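Course materials / Automation and Handling / Unit 6

Planning a bench cell: equipment and running costs
Notes by Eulalia Orellana, revised 11 November 2018

A budget request for a two-arm bench cell is normally written round the arms. The arms are the easy part, as the supplier quotes for them. Most overspend at the Suvdale lab came from items left off the first list: grippers, finger pads, cables, mats, lamps and the goods to be handled.

Draw up the goods list before the gripper list. Mixed food work puts cans, thin clear plastic, soft fruit and shellfish on one mat, and one pair of fingers will seldom suit them all. If two gripper types are chosen, each needs its own line for spares.
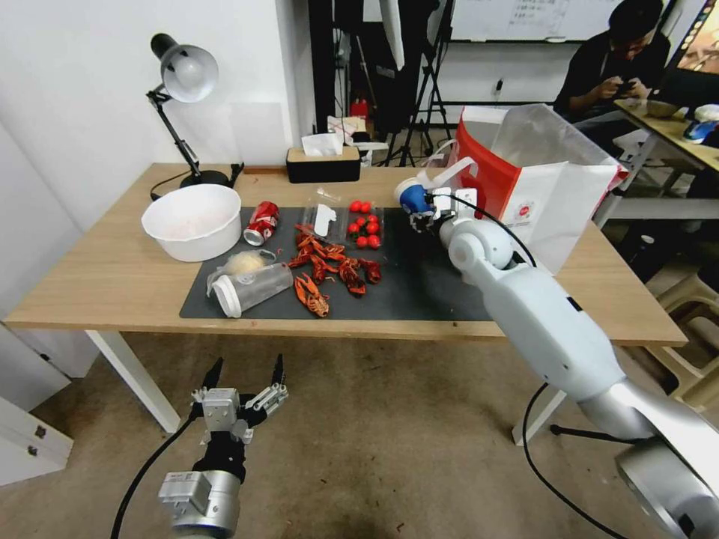
Fig. 3. Mixed goods on a bench mat, with a different gripper on each side. Note the cable hanging from the right arm past the table edge.

Cable runs should be costed with the arm at full reach. Allow for clips and one spare cable per arm. Clear plastic is hard for most depth cameras, so lighting belongs in the first request and should not be left for July, when the second round opens.

Worked figures (Wosau cell, one term, all in euros):
Finger pads, 17 pairs: 300
Cable clips and spare cable: 143
Perishable goods: charged weekly, see Table 2

Perishables are a running cost and may not be entered as equipment. Emilian Grecu's request for the Vuter cell was returned on this point.

Exercise. Draft a one-page request for a cell handling the goods in Fig. 3. Separate capital items from running costs and state which gripper is bought first.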